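Zultus is a plain-text parts catalogue for people who repair office furniture. The records are CSV, one file per product family, with a small script that checks them before release.

## Scope

Coverage is limited to swivel chairs and the fittings that wear out first: tilt mechanisms, gas lifts, castors, arm supports. Desks were dropped in version 2 and live in the `Skidetov` repository. Upholstery is out of scope.

## Layout

```
data/
 mechanisms.csv
 lifts.csv
 castors.csv
 arms.csv
check.py
CHANGES
```

There are 217 records in total, of which 39 are mechanisms. Each row has 8 columns. The order is fixed and `check.py` rejects a file if it differs.

- `part_id` – lower case, no spaces
- `family` – must match the file name
- `maker` – as stamped on the part, otherwise `unknown`
- `hole_long`, `hole_wide` – bolt spacing in millimetres, centre to centre
- `bore` – taper socket or stem size in millimetres
- `fits` – other part ids, separated by semicolons
- `note` – free text

Leave a field blank if you have not measured it. Zero is treated as a real value and will fail the check.
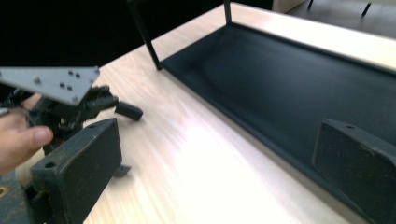 *Chair mechanism with its mounting plate and lever.*

Bolt spacing is measured on the plate, never on the seat base, as seat bases are often redrilled. Where a plate has slots, record the shortest spacing and put the longest in `note`.

## Known problems

The `fits` column is not symmetrical. If A lists B, B may not list A. Most of the Clevach rows came from a stock list and have been checked for spelling only. The Mertens castors mix two stem lengths under one id; splitting them would break existing links, so it is waiting for version 3.

## Usage

```
python check.py data/
```

The script prints one line per fault and exits with 1 if it finds any. It needs no packages outside the standard library.

## Changes and contact

Send corrections as a patch against the CSV, one part per commit. Spreadsheet exports tend to change the line endings – run the check first. Maintained by Lucian Bogdan. Releases are made each January.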